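Marks for the boring part

Mayuree Suksawat
Thursday, September 10, 2020
4 min read

I teach the second-year robotics elective at Kidham College, and I help with the student club that meets in the same room. The class and the club use the same benches and the same clamps, and they have a lot of the same members. They are judged very differently. I think the way we judge the club is wrong, and I have started to think the way we judge the class is only a bit better.

The club's year is built around the Plultamel, a one-day contest in June. A team gets 60 seconds on a marked table. The objects are supplied by the organisers and they are the same objects each year: plastic blocks, a ring, a short tube. The highest score possible is 100. Our best team has come close to it, and they worked hard for that and I was pleased for them.

But I watched how they got there. From the start of first term the objects sat on tape marks. The table was levelled. The blinds stayed down so that the light wouldn't change. By May the arm was running a path that had been tuned by hand to the millimetre, and the vision code the team wrote in the summer had been switched off because it cost them time. When I asked if the arm could do the same run with the table turned a little, they said it couldn't, and that it didn't need to. They were right on both counts. The rules reward a team for knowing beforehand where everything will be, and a team that reads the rules properly will do what ours did.

I don't blame students for that. If we hand out points for a thing we will get that thing. My complaint is with teachers, me included, who then tell parents and deans that the contest teaches robotics. It teaches scheduling and soldering, and how to stay calm in front of a crowd. Those are worth having. It doesn't teach much about getting a machine to deal with ordinary objects left in ordinary places, and that is what most of our graduates will be asked to do at work.

Last year I changed the class project with this in mind. Each group of students picks a small household job and spends the term collecting attempts at it. They can choose the objects themselves, from home or the op shop, and they have to move them between attempts. They keep a log, one line per attempt, with the start position, the result and a sentence on what went wrong. The log is worth more than the final demo. It was a tidy fit with Gerka, the little logging program our technician wrote for the lab, so nobody had to buy anything.

The first complaint was that it was dull. It is dull. One group, who called themselves Dursun, turned in 133 attempts at putting a lid on a container, and a good share of the lines say the same four words. Halfway down the log, though, the comments change. They stop saying "missed the lid" and start saying that the lid was missed when it lay close to the container, when the fingers had no room to come down beside it. Then they start putting the lid there on purpose. I had lectured for 2 hours on clearance and approach angles in that course and I don't think it had done as much.

The second complaint was better. A student told me that the project punishes ambition, as a group that picks a hard job will have a log full of failures and a poor demo, and a group that picks an easy one will look good. I've tried to answer this by marking the log on how well it explains the failures, whatever their number. It's not a full answer. Some students write well and some don't, and I'm not sure that I always separate a clear head from a clear sentence. I still prefer that problem to the one I had before.

The usual defence of contests is that they bring people in the door. I accept that. Most of the class came through the club, and I can't see a crowd turning up on a Saturday to watch somebody read a log aloud. So I wouldn't scrap the Plultamel. I would change two of its rules. Let the judges put the objects down, anywhere they like within the table, after the team has stepped back. And let one of the objects be something the team hasn't seen before, bought that week, of a size that fits the gripper. Scores would drop. In the first year they would drop a long way, and some sponsors would grumble about a dull show. I think they'd come around once a team managed it – it would at least be clear to everyone watching what had been managed.

Until then I can only change my own course, and I have one more change planned, which is to let groups hand in a project with no working demo at all if the log is good enough.
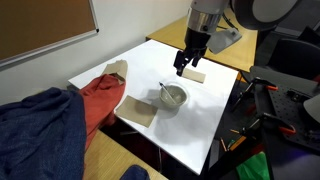 Choosing the objects is where I now spend most of my time with a new group. They tend to ask for blocks, as the contest uses blocks and blocks are easy to grip. I steer them to the kind of things that end up on a table at home. A small bowl with a stick leaning in it is a good first choice. Flat cardboard squares are a better second one, as a two-fingered gripper pointing straight down has very little to take hold of when a square is lying flat, and a folded piece standing partly upright is a different job again. I ask each group to write down what they expect to happen before they run anything, and to leave that page in the log when it proves wrong.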